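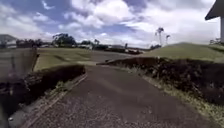
Maribel Tostrud

Visitors > Local Groups > Gidey Travel Circle > Minutes

Gidey Travel Circle
Minutes of the May meeting, upstairs room, 7:00 p.m.

The chair opened the meeting and welcomed a very full room. Minutes of the last meeting were approved with one correction: the ferry to Sornomach leaves from the north landing, and the old wording would have sent people to the wrong side of the harbor.

1. Sornomach trip

This took up the first half hour and could have taken the whole evening! The deposit of $2,819 has been paid and the guesthouse has confirmed our rooms for three nights. Everyone asked for a lake-side room, so rooms will be drawn by lot on the ferry.

The draft itinerary was read out. Day one is the old market and the spice stalls, then a free evening. Day two is the boat ride to the monastery, with lunch packed by the guesthouse (please mark your sheet if you don't eat fish). Day three was left loose on purpose last time, but several members made a wonderful case for the salt caves, which are a short bus ride out and stay cool all afternoon. Agreed to add the caves and move souvenir shopping to the last morning before the ferry.

Members who went two years ago reported that the bakery by the landing opens at 5:30 and that the plum rolls are worth getting up for. Noted with great interest.

2. Grollex Coaches

The quote for the coach to the ferry and back came in at $2,438. That covers the driver, tolls and luggage space under the floor. A second quote was higher and did not include tolls. Moved and seconded to book Grollex. Carried, all in favor.

One bag per person plus a day bag. There was some good-natured pleading for a second bag on the way home, and the secretary will ask.

3. Plinedance guidebook

The new edition of our little guide to Gidey is back from the printer and it looks terrific. We ordered 200 copies through Plinedance, and the fold-out map finally folds the right way. Copies will go to the ferry office, the two hotels on the square and the library. The chapter on eating out has doubled in length, and the section on where to hear live music is completely new.

A member pointed out that the tea house on page 14 has changed its closing time to 6:00. A slip will be tucked into each copy.
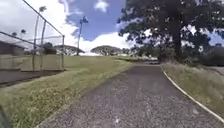
Path with a grass strip and chain-link fence on the left.

4. Talks for the fall

Ideas from the floor: night trains, traveling with grandchildren, how to pack for a wet climate, and a slide evening on the southern islands. The slide evening got the loudest cheer and will go first. Anyone with island pictures should send in their favorites by the end of August.

5. Any other business

A request for a beginners' phrase session before Sornomach was warmly received. It will run for an hour before the next meeting, starting at 6:00 p.m. Bring a pencil.

The coffee urn needs a new lid.

Meeting closed at 8:50 p.m.

Action items
Secretary: confirm booking with Grollex, ask about second bags
Trip leader: send revised itinerary, contact salt caves for group entry
Guide team: print correction slips, deliver copies

Filed under: Minutes, Group Trips, Sornomach, Guidebook

Contact the Circle | © Gidey Travel Circle | Back to top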